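Wiping up syrup from a pale table: notes on cloth, water and order of work

January 29, 2024

The old post on crumbs still gets more visits than anything else here, so I have finally written up the wet equivalent. Sticky liquids on a light tabletop are a separate problem from crumbs, and most of the advice I was given about them amounts to "use hot water and scrub", which works on some tables and ruins the finish on others.

The method below is the one I settled on in November, after going through 9 cloths of various types and more golden syrup than I would normally buy in a year. Kinga Hegyi lent me a stack of hers and asked only that I wash them before giving them back. One is still missing.

I will deal with the liquid first, then the cloth, then the wiping.

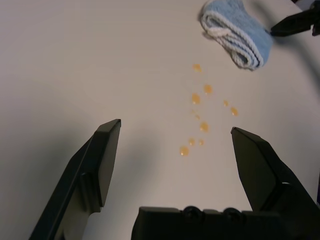
Sugar solutions behave differently from water on a hard surface. They are thick, they spread slowly, and as the water leaves them they become thicker still, until they set into a film that catches dust. The time available depends on the room, but I treat anything sugary as urgent. A trail of small amber drops, each one still domed and glossy, is the easiest form to deal with. Each drop covers little surface and can be lifted on its own. The mistake is to put a flat cloth over the whole trail and drag it from end to end, which joins the separate drops into one long smear and gives you a far larger area to clean. Work from the outermost drops inwards, and lift between them.

If there is a pool as well as drops, take the pool first with a spoon or the edge of an old plastic card. No cloth holds that much syrup well. Once the pile is full it only moves the syrup about.

Pale tables have one advantage, in that you can see amber or brown liquids on them easily. They have one drawback, in that a thin film is close to invisible when you look straight down. Get your eye near the level of the table and look towards a window or a lamp. A clean matte surface looks even. A film of sugar shows as a shiny patch with a hard outline.

Now the cloth. I tried flat-weave cotton, a waffle tea towel, cellulose sponge cloths, two weights of terry and several microfibres, including a short-pile one from Simovon and a much thicker one sold under the Skesar name. The tea towel was the worst of them and the sponge cloth was better than I expected, though it needs to be wrung out hard. For scattered drops I now use a deep-pile cloth every time, folded so that there is a thick edge to work with.
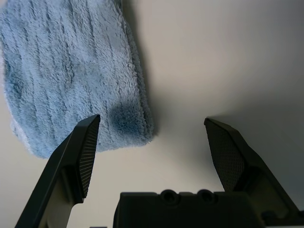 Shaggy blue microfibre, folded. Note the darker patch near the corner.

The pile matters for a simple reason. Long fibres reach down around a drop and take it up from the sides, where a flat cloth presses on the top and pushes the liquid outwards. The fold matters as well. A cloth folded in half and in half again gives you several clean faces, and you turn to a fresh one as soon as the current face starts to drag. With a single layer you run out of clean cloth after two passes.

Keep the working part of the cloth small. I use one corner until it is spent, then move along the edge. A darker area in the pile is a useful marker of where you have been, provided you check it with a finger, as pressed fibres can look the same as wet ones.

Start with the cloth barely damp. A dry one takes up watery liquids well enough but tends to skate over syrup, and a soaked one thins the syrup and floods it across the table. My test is to wring the cloth out, then press it on a paper towel. If it leaves a clear wet print, wring it again.

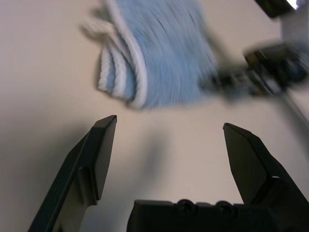 Use short strokes in one direction, lifting at the end of each. Circular wiping brings the dirty part of the cloth back over the part you have just cleaned. The lift also deals with any strings of syrup, which break more cleanly upwards than sideways. Put the cloth down folded edge first and keep loose corners tucked under, or they trail behind and leave lines.

Yakubu Oyewole, who read a draft of this, disagrees about direction. He wipes towards himself so that the spill never gets further from the hand holding the cloth. I wipe away from myself to keep my sleeves out of it. Either is fine if you don't change halfway through.

The second pass is with plain warm water and a different cloth, or at least a face that has not touched the syrup. Sugar dissolves in water without help, and detergent at this stage leaves a residue of its own. I had been using the Handov spray for years and stopped after comparing the two halves of my own table. The sprayed half picked up dust first.

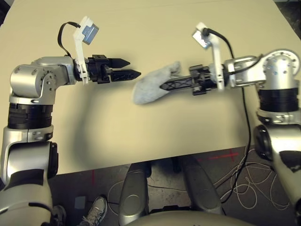

The third pass is dry, with something light and soft. I bunch the cloth up for this one. A wad gives more pressure over a smaller area, and by this point there should be nothing left to soak up, so the folded faces are no longer needed. Check again at low level against the light. If the shiny outline is still there, repeat the warm water pass.

Washing the cloths: 40 degrees, no fabric softener, which coats microfibre and stops it taking up water. Rinse the syrup out under the tap before they go in the machine. I dry mine on a rack.

Still to do: honey, which I have only tried once, and the same method on my oiled oak worktop. If anyone has used the Pasaribu cloths on honey, please leave a comment with the pile length if you know it.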